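Getting People Through the Door: A Report on the Huvbridge Community Services Expo

Introduction

Huvbridge council runs a community services expo each May in the civic hall on Brodum Street. Local groups, health services and government agencies set up stalls and residents can walk in free of charge. For our local government unit we were asked to look at one public program and say whether it reaches the people it is meant for. I chose the expo. 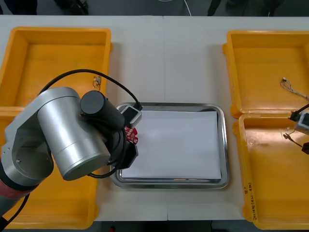

R. Rathnayake
Second-year student, Public Policy and Administration

Background

The council's program listed 40 stallholders this year. The expo has a budget of $2700, most of it spent on hall hire, printing and a mailout to pensioners. It opens at 10 am and closes at 2 pm. These hours have stayed the same since the first one.

Method

I handed out a one-page survey at the main exit. It asked for suburb, age group, how the person heard about the expo and what they came for. Thirty minutes before closing I also spoke with stallholders using a short list of set questions. I received 29 completed surveys. This is a small sample and the results should be read with that in mind.
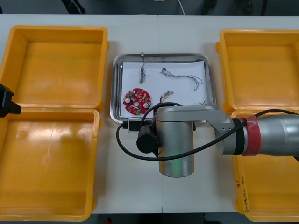
Figure 1. Yellow bins and metal tray on a white tabletop.

Results

Most people who answered were over 60 and lived within walking distance of the hall. The mailout was the most common way of hearing about the event, followed by word of mouth. Only two people came from Tretel, the newer estate on the other side of the highway. There is no direct bus from Tretel to the civic hall.

The main reasons for coming were help with energy rebates and information on home care. Stallholders said the first hour was busy and the last hour was very quiet. Several would prefer a later finish so that working people could attend.

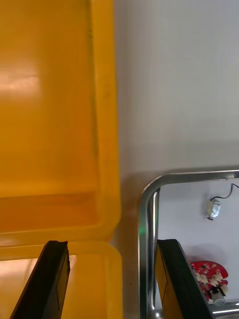 Figure 2. Yellow bin, close view.

Discussion

The expo works well for older residents near the centre of town. It does less for shift workers and young families, and the mailout does not go to them. A survey at the exit also misses everyone who stayed home, so I can't say how many Tretel residents knew it was on.

Recommendations

1. Move the hours to 3 pm to 7 pm for one year as a trial.
2. Run a shuttle from the Tretel shops.
3. Send a notice home through the primary schools.
4. Ask stallholders for feedback in writing before they pack up.

The shuttle would need its own funding, as 30 per cent of the current budget already goes to hall hire.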